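Kofler Tuso Two-Arm Sorting Bench

Product information for workplaces, colleges and care providers

The Tuso is a bench-mounted pair of robot arms intended for light sorting and tidying. It is supplied by Kofler as a complete station, with table, enclosure, controller and software, and is delivered ready to be connected to an ordinary mains socket. It is offered for purchase or on a 12-month hire agreement from the Carkness depot.

Intended use

The Tuso is designed for small, repetitive handling tasks at table height: returning stationery to its place, separating mixed items into bins, clearing a packing bench at the end of a shift. Objects should be dry, rigid or nearly rigid, and light enough to be lifted with two fingers. Pens, markers, small bottles, tubs and similar goods fall within this range.

Customers frequently ask whether a station of this kind can take over household chores. At present it cannot do so in any general sense. The Tuso will sort items that it has been taught, in a workspace that has been set out for it, at a pace slower than that of an adult doing the same job by hand. It will not fold laundry to an acceptable standard, wash dishes or work in a room where furniture is moved from day to day. Kofler considers that buyers are best served by a plain statement of these limits before an order is placed.

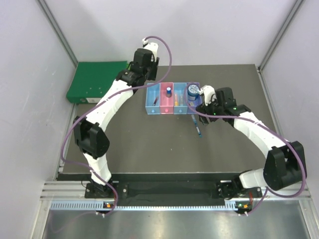

Sorting into open bins remains the task for which the station is most often specified, and it is the one covered by the standard acceptance test. During acceptance, the customer's own objects are used wherever possible. Long, thin items need more care than their weight would suggest — a pen must be turned before it will go into a narrow bin, and it may come to rest at an angle. Flat items such as folders can be moved a short distance across the table but should not be included in a sorting routine without prior agreement.

Performance in service

A trial was carried out over the winter at the Primomwood site, where the station was used to clear a shared stationery bench. In 1,213 attempted placements, the operators recorded the result of each and noted the object involved. Most failures concerned items lying against one another or close to the enclosure wall. Dropped items were generally recovered on a second attempt. After 2 failed attempts the station stops and signals for assistance, and this setting cannot be raised by the user.

Beat Bühler, who supervised the trial for Kofler, advises that the station should be judged on the amount of attention it requires over a full shift. "A bench that needs a person every few minutes has not saved anyone a job," he writes in the trial report. "With a fixed set of objects we reached the point where one member of staff could get on with other work nearby. With new objects each morning we did not."

Supply and installation

Each station is supplied with:

Two arms with two-finger grippers
Table and enclosure
Controller with emergency stop
Set of open bins
Operator handbook and teaching software

A level floor and a clear space of 100 cm are required in front of the station. Installation and first teaching are normally completed in one working day. Up to 5 members of staff may attend the operator course, which is included in the purchase price and charged separately on hire agreements.

Care and maintenance

Gripper fingers are wearing parts and should be inspected weekly. Cables at the wrist must be left with enough slack for the full movement of the arm and should on no account be tied back to the upper link. The table may be wiped with a damp cloth when the power is off. Solvents should not be used.

Software updates are issued each October. Owners who have altered the layout of their workspace are asked to repeat the acceptance test after updating — instructions are given in section 5 of the handbook.

Enquiries about hire, demonstration and spare parts should be addressed to the Carkness depot, quoting the serial number where one is available.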